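17 March 2022, visit to Reinholz, kitchenware section

Reinholz moved its sample rooms to the ground floor in September, so this was my first look at the new layout. Imani Athumani met me at the door with a visitor badge and a price list. The Zurkadham site has 3,288 items on its books, and I had asked to see drying racks and plastic cups only.

We started with the cups. They are light blue with fine vertical ribs down the outside, wider at the mouth than at the foot, and sold under the Plusano name. The inside is smooth.
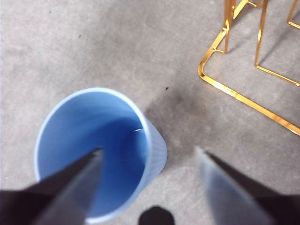
The minimum order is 1,000 cups, mixed colours allowed. I asked for a smaller trial lot and was told to put it in writing. Delivery is free above that quantity and charged by the pallet below it.

## The Bilance rack

The rack is a gold-coloured wire frame with a bar across the top and a rectangular base. I had only seen it in the catalogue, where it looked bigger. Next to a cup it is easier to judge.

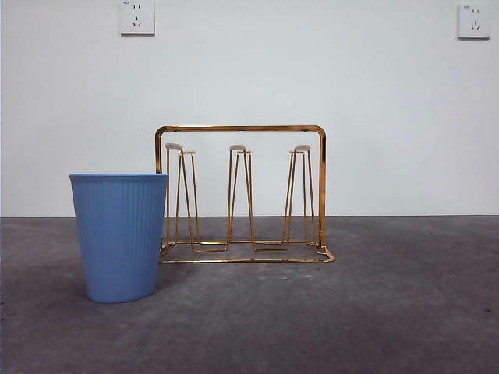 *Plusano cup and Bilance rack, side by side on the floor.*

Cups go on upside down, one at each side, and lean outwards with the rims low. A tall wire post stands between them. I liked the look of it with the pale blue. My one doubt is the width, as the cups reach out over the side rods and our shelves at home are narrow. I have asked for the measurements with cups on.
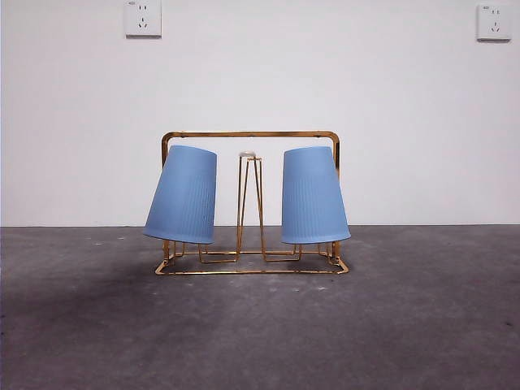

## Stock and prices

There are 1,870 racks in the warehouse, all in the gold finish. A white version has been discussed but has no date. Imani quoted a lower price if racks and cups are ordered together, and said she would send both figures by post. 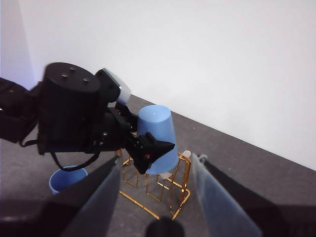
I left with the price list, 2 order forms and a parking ticket to be stamped at reception. The visitor car park is behind the building and the entrance is easy to miss coming from the station side. The next sample day is by appointment.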